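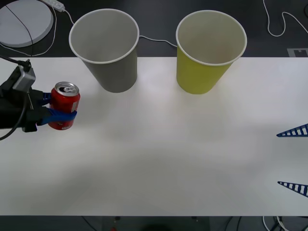 5 min read

Section 4. Handling Open Drink Containers

Applies to: Rasteo two-arm tabletop stations with soft-finger grippers
Last revised: 29/02/2024
Maintained by: Wiremu Goodwin, Prarnever bench safety

4.1 Why this section exists

A soda can is light, cheap and familiar, and people relax around it. They will spend a whole morning on the emergency stop wiring and then let the arm swing an open can over a power strip. This section sets the house rules for cans, cups and anything else with a hole in the top. It assumes you have finished Section 3 (Homing and Limits) and that the station passed.

If you skipped Section 3, go back. We can wait.

4.2 Before you start

1. Clear the tabletop of everything the task does not use. Phones, lunch and the printed copy of this manual all count as things the task does not use.

2. Treat any can with an opened tab as a full can. The rule applies even if you drank it yourself and remember doing so.

3. For practice runs, rinse the can and let it drain upside down before it comes anywhere near the station. Dry the outside as well. A damp can slides in the fingers, and the log will blame your code.

4. Set paper cups open end up on the white surface, with a clear gap between them. The gap should be wide enough for the open gripper to pass through without brushing either rim.

5. Use cups of different colors when the task involves choosing between them. "The left one" means something different to the person standing on the other side of the table, and that person is usually the one holding the stop button.

6. Look at the floor. Power strips and cables belong behind the table, out of the path of anything that might drip. If you can draw a straight line from the can to a socket, move one of them.

CAUTION: Never place a power strip on the tabletop, including "just for the demo." The demo is when it gets wet.

4.3 Setting the grip

The flexible fingers bend around what they hold. This makes them forgiving, up to the point where the can folds in the middle.

1. Open the Korton panel and load the Thin Wall profile. Do not use Rigid. Rigid is for blocks and for people who enjoy flattened aluminum.

2. Bring the fingers to the lower and middle part of the can. Stay below the shoulder, where the metal narrows toward the lid.

3. Close in small steps until the slotted fingers have wrapped against the side. Stop there. More force does not make a grip more correct.

4. Lift the can a finger's width and hold it still for 13 seconds. Watch the lid. If it tilts, set the can down and start again from step 2.

5. Save the grip only after 2 clean holds in a row.

Note: The fingers will cover much of the printing on the can. If your task depends on reading the label, do your reading before you close the gripper. Requests for see-through fingers have been received and filed.

4.4 Moving an open can

1. Keep the can upright for the whole move unless the task is a pour. A can with an open tab has one safe direction, and it is up.

2. Approach the cups from the side, at low speed, with the bottom of the can lower than the rims only when you mean it to be.

3. Do not carry a can over a cup you are not using. A paper cup tips at the lightest touch and will take its neighbor along.

4. Keep the cable on the moving arm out of the way of the fingers. Leave it enough slack to reach the far end of the table, and no more than that. A long loop will find a cup sooner or later.

5. Use the Ngata speed preset for all open containers. If you need to go faster, close the container or put it away.

CAUTION: Wrist modules are not splash rated. Pours must finish with the wrist above the can or beside it, never underneath.

4.5 The second arm

With two arms at one table, the arm you are not thinking about is the one to worry about.

1. Park the idle arm at its own end, clear of the working arm's path. Finger tips over the edge of the table are fine. Finger tips over the cups are not.

2. Set the idle arm to Hold. Switching it off lets it sag, slowly and with great dignity, into whatever is underneath.

3. Announce any handover out loud before you enable the second arm. Yes, even when working alone. It feels silly for a day or so and then it becomes a habit.

4. Never run both arms at a shared object until each has done the same move by itself.

4.6 If something spills

1. Press stop. Do not reach for the can first.

2. Cut power at the wall. The switch on a power strip is on the floor, and so, by now, is the drink.

3. Wipe from the outer edge of the spill inward. Lift any cables before you wipe beneath them.

4. Clean the slots in the fingers with plain water and a soft brush. Dried soda will hold a paper cup all by itself, and your success rate will look wonderful until somebody washes the gripper.

5. Log the spill under code 266, with the profile name and the speed preset. "Arm did it" is not an entry.

6. Wait for dry cables and a second person's okay before restoring power.

Replacement finger sets are ordered under part number 3195. Order them in pairs. A new finger working against a worn one will pull the can to one side, and you will end up repeating all of 4.3.

Continue to Section 5, Lids and Screw Caps.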